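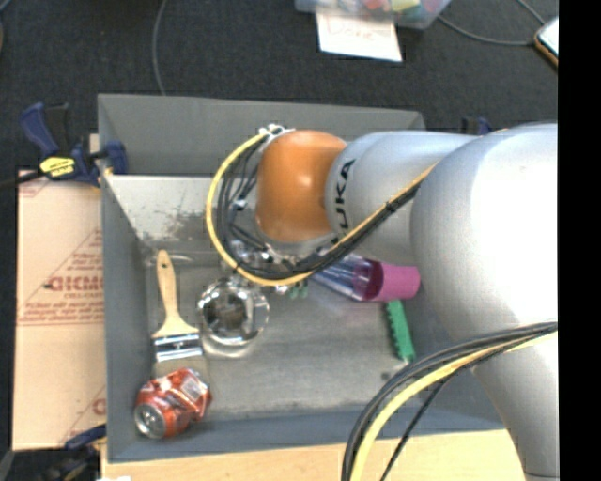 Call for Participants: Home Trial of the Sovach Bedside and Hallway Sensor

Bradano is seeking older adults and their family caregivers to take part in a home trial of Sovach, a passive movement sensor intended for people who live alone or who spend much of the day without company. The trial is coordinated by Bradano's Aging at Home program, with analysis carried out at the Hagedorn Centre. It begins in October and runs over the winter, when many households see less of one another and falls indoors are a particular concern.

Background

Sovach consists of two small units that plug into ordinary wall outlets, one near the bed and one in a hallway. The units register movement through the home and note changes in a person's usual pattern, such as a later start to the morning or more frequent trips to the bathroom overnight. They contain no camera and no microphone. There is nothing to wear, charge or press. A family member or neighbour chosen by the participant receives a short daily notice by telephone or email.

An earlier survey by the program drew 1417 responses from older adults and caregivers. Many respondents had stopped using a pendant or wristband within weeks of receiving it. The present trial will examine whether a device that asks nothing of the wearer is acceptable over a longer period, and whether the daily notice is useful to the person who receives it.

Who may take part

We are recruiting 300 pairs. Each pair is made up of one older adult and one family member, friend or neighbour who is in regular contact with that person.

The older adult must:
be 61 years of age or older
live in a house, apartment or condominium, alone or with one other person
be able to walk indoors, with or without a cane or walker
be able to give consent in English or French

The second member of the pair must be 18 or older and have access to a telephone or email. The two members need not live in the same city or province.

Residents of long-term care homes are not eligible for this trial. Households with a large dog may apply, but should say so on the form, as the hallway unit will need to be mounted higher on the wall.

What is involved

A member of the trial staff will visit the home to install the units and explain the notices. The visit takes less than two hours. Participants then go about their days as usual. Both members of the pair will complete a telephone interview at the start of the trial, at the midpoint and at the end. The older adult will also be asked to keep a brief paper diary of any falls or near-falls; large-print copies are available.

Participants may withdraw at any time without giving a reason, and withdrawal has no effect on any care or service they receive. Sovach is not an emergency response system. Anyone who already has a medical alert service should keep it in place for the whole of the trial.

Reimbursement

Each pair will receive an honorarium on completion of the final interview, with a partial amount paid to those who withdraw after the midpoint. There is no charge for the units, their installation or their removal.

Privacy

Movement records are stored in Canada under a participant number and are kept separately from names and addresses. Barnex, the manufacturer of the units, will receive grouped results only.

How to apply

Application forms may be requested from the Aging at Home program office at Bradano, by telephone or in writing. An information session will be held on Wednesday at 2 p.m. in the Hagedorn Centre meeting room - the entrance is at street level and there is an accessible washroom on the same floor. Family members are welcome to attend on behalf of a parent or relative, although consent must be given by the participant in person.

Applications will be reviewed in the order received. Pairs who are not placed in the trial may ask to be kept on a contact list for future studies.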